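Speaker notes, 6/8/25

Start with the Jullum expansion. The press release says 3443 square metres and a "new era" for coatings. Ask the room: new for whom? Cadwaladr promised much the same and its second line still runs one shift.

Pause.

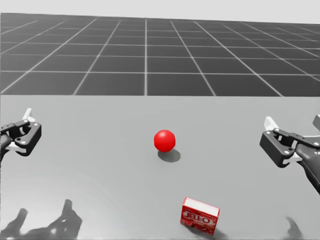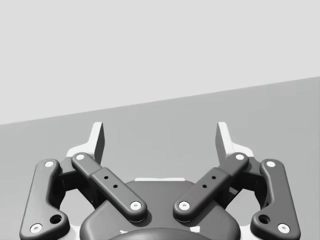

Jobs. Trivano quotes 17 new posts at the resin plant. Read the planning papers and 12 of them are transfers from Jedau — I'd like someone to explain how a transfer counts as growth.

Don't get dragged into world demand. Everyone has a chart and the charts all go up.

Land: bought cheap, half of it still gravel. Mention the access road and who paid for it.

If asked about the 2377 tonnes, say I haven't seen the working. Then take questions.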